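An Afternoon With the Machines That Take Computers Apart

I have a closet full of dead electronics. Two laptops, a printer that only ever printed in pink, a box of phone chargers for phones I no longer own. So when Skonik, a recycling outfit on the edge of Ciduvbridge, announced an open day in August and promised robots pulling old computers to pieces, I signed up before I'd finished reading the page.

The building used to be a carpet warehouse and you can still tell. There are faded lines on the floor where the rolls were stacked, and the front office has the most luxurious carpet I've ever seen in a place that handles scrap. We got visitor badges, safety glasses and a paper cup of lemonade, in that order, which meant a lot of us were trying to clip on a badge while holding a drink by the end of it.

Then came the tour proper. First stop was the intake hall, where pallets of office computers come in from schools, banks and one very large insurance company they wouldn't name. The site takes in about 2840 machines a month. I wrote that number down and then stood there looking at the pallets, trying to imagine all the spreadsheets.

Most of those computers still get opened by people with screwdrivers, and the people are fast. I watched one woman get a side panel off in the time it takes me to find my keys. She told me she'd been doing it for years and that the old beige ones were the worst, "all sharp corners and no mercy." She showed me a scar on her thumb and seemed pretty proud of it.

The robot room is at the back, through a door with a sign asking you not to lean on anything. It's smaller than I'd pictured, more like a school lab than a factory. The project is called Vitale, and the idea is to teach an arm to get the worthwhile parts out of a computer in one piece, so that a hard drive or a memory stick can be tested and used again. The usual way of dealing with an old tower is a shredder, and a shredder doesn't leave you much to test.

I'd been expecting something huge and orange, the kind of robot that welds car doors. The Vitale arm is silver and black and really kind of elegant, and it moves like somebody reaching into a bag for their glasses without wanting to wake the dog. It went down into the tower, over the cooler that sits on the processor, and everybody in our group leaned in (not on anything!) and went quiet.

Next to the computer there's a gray 3D-printed tray with little posts and slots, and each part has its own place to go. I loved the tray. It reminded me of those foam inserts for good silverware. One of the engineers said they're on version 111 of the thing, counting every tiny change, and that the first few looked like melted combs. The design has to hold a part firmly enough that it stays put but loosely enough that the gripper can let go and back away, and apparently that argument went on for most of the spring.

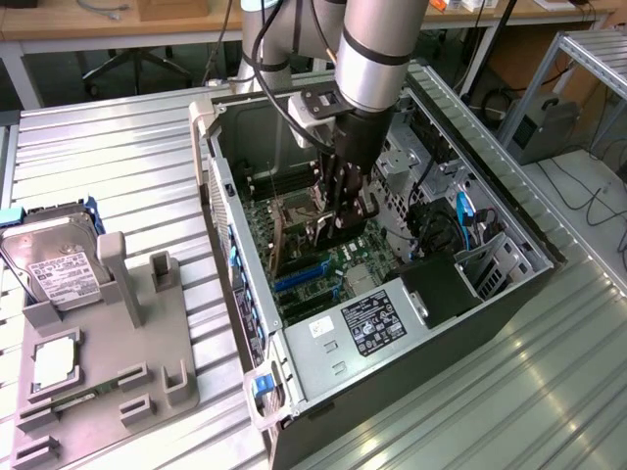 What the Robot Finds Hard

I asked the engineer what the arm was bad at, figuring I'd get a polite answer. I got a list. Cables are the big one. A hard drive is a nice solid brick and it's always brick shaped, but a cable can be lying any which way, and it hides the thing you want or it snags on the way out. Latches are next, and every manufacturer had its own idea of how a latch should work. Then dust! Old office computers are full of it, and it plays havoc with the software that tries to work out where one part ends and the next begins.

So for now a lot of the day goes to practice. They run the same kinds of moves over and over on different towers, and they keep the bad tries along with the good ones. Right now they get a drive out cleanly in 75 percent of tries, and they want that a good deal higher before the arm leaves the back room. A man behind me asked if he could buy one for his garage. He could not.

The question everyone was working up to came from a teenager in a band T-shirt, who wanted to know if the arm was going to take the screwdriver people's jobs. The answer was longer than I can fit here, and I'd say it was a fair try. Skonik says it has more computers coming in than it can open, and that the plan is for the crew out front to do the tricky machines and the arm to do the dull ones. I asked the woman with the scar about it later, over the cookies. She said she'd believe it when she saw it, but that the robot was welcome to every beige one in the building.

If You Want to Go

The next open day hasn't been set, but they're hoping for one before winter, and the partner site in Grultport may do its own. It's free and takes a little over an hour, with closed shoes required. You can bring along up to 2 old computers per person and they'll take them off your hands at the door. I brought the laptops. The printer is still in my closet.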